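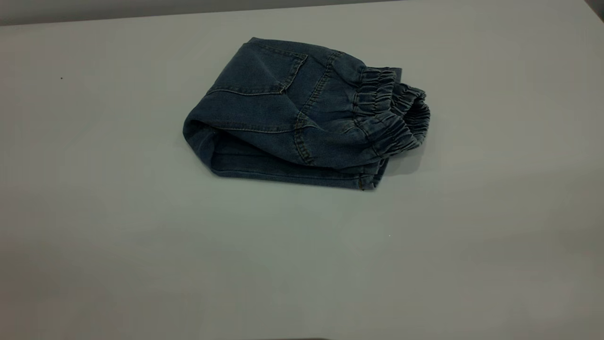 Folded pull-on jeans with an elastic waistband, back pocket side up.

Pull-on jeans

Pull-on jeans (also elastic-waist jeans, in some shops just "pull-ons") are denim pants held up by elastic sewn into the waistband. Usually no working fly, no button. Worn by small children, by people who find buttons hard to manage, and by anyone who wants a softer waist. For the stretchy denim-look legging, see Jegging.

Construction
Elastic runs inside a casing of the same denim. When relaxed it pulls the cloth into tight vertical puckers. Some pairs have elastic all the way round, others only at the back with a flat front panel. The rest is cut much like ordinary jeans: yoke, back patch pockets, double rows of stitching, often in tan or gold thread. Front pockets may be real or only stitched on for looks. Same with the fly.

Sewn-in elastic is stitched through the casing and stays put but is a pain to replace. Loose elastic can be pulled out thru a small gap in the inside seam. Home sewers mostly prefer the second kind.

Folding
The waistband is the awkward part. It springs back and won't lie flat, so the bundle ends up thicker at one end. Common method: one leg over the other, seat smoothed out, then legs folded up toward the waist 2 times. Some people fold the waist in first and roll from there, which takes less drawer space but leaves wrinkles.

Care
Wash inside out, cool water. High dryer heat wears out elastic well before the denim goes. Line drying is better. Iron around the gathers, not over them.

Makers
Wurnine sold a childrens line with full elastic waists and four pockets. Dastent made the flat-front type for adults, first run 3000 pairs, sold mainly by mail order. The Dastent pattern was drawn by Montserrat Mendoza, who later moved to Cleser. Dates for the Cleser line unclear, needs a source.

See also
Denim
Drawstring
Yoke (clothing)
Maternity jeans

Last edited 10 December 2018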